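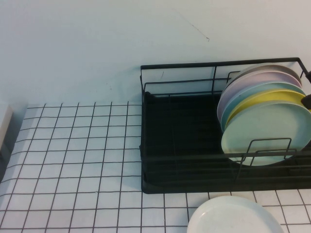
Clellovlow's shared kitchen is open again, and the washing-up has somewhere to go

If you've been carrying your mugs home dirty in a carrier bag since the start of November, you can stop. The kitchen on the ground floor at Clellovlow reopened at half past nine this morning, and I went down to have a nose round before the lunch crowd got in.

The first thing I looked at was the worktop, obviously, as it's all anyone has been going on about. It's small white square tiles with dark grey grout, and I have to say I like it a lot more than I thought I would. I was in the camp that wanted a plain wipe-down surface (I wrote a rather long email about it, sorry to whoever had to read that), but the tiles make the room feel like a proper kitchen and less like the back of an office. Dark grout was a good shout too. We had pale grout in my old flat and it looked like weak tea within the year.

The second thing is the dish rack, and this is where I got properly excited! It's a black wire one with a black drip tray underneath, and it sits up against the wall with slots for standing your plates upright. There were five plates in it when I was there, all lined up nicely, with plenty of tray still free. Anyone who remembers the old arrangement – a tea towel folded in half, with everything balanced on top of everything else – will understand why I'm writing this much about a rack.

It came from Haslam, the hardware shop by the bus station, who knocked a bit off the price when they heard what it was for. The tiling was done by Nodlow, and the whole job came in at £1,204. Of that, £311 was raised at the soup lunch and another £200 came from the book stall, with the rest out of the building fund. So if you bought a soggy paperback in the rain last month, thank you, you own several tiles.

Eulalia Zúñiga, who has looked after the kitchen rota for as long as I've been coming here, was pleased with how it's turned out. She'd like people to know that the rack is for drying and the cupboard is for keeping, and that the two have been getting muddled for years. "Wash it, stand it up, and come back for it before you go home," she told me. "I don't mind a plate being there at teatime. I do mind the same plate being there the next morning."

She has asked for a few other things while everything is new. Please don't put hot pans straight down on the tiles. Big plates go in the slots and bowls go upside down on the flat part of the tray. The tray lifts out, so give it a rinse at the sink if you're the last one in, and dry underneath before you put it back. There's a spray from Jerkeck under the sink for the grout, and it only needs doing once a week, so there's no need for everyone to have a go.

The wall behind the worktop is staying plain white for the time being. There was talk of a shelf for the mugs, and I'd vote for one, but Eulalia wants to see how we get on with what we've got and look at it again in the spring. Hooks were mentioned as well. I've been told not to start on about hooks.

Opening hours are the same as they were before, so 8 in the morning until the building is locked up. Tea and coffee money still goes in the tin. If you left a casserole dish behind before the work started, it's probably in the box by the front desk, along with a great many lids that don't seem to fit anything, and they'd all like to go home by the end of the month.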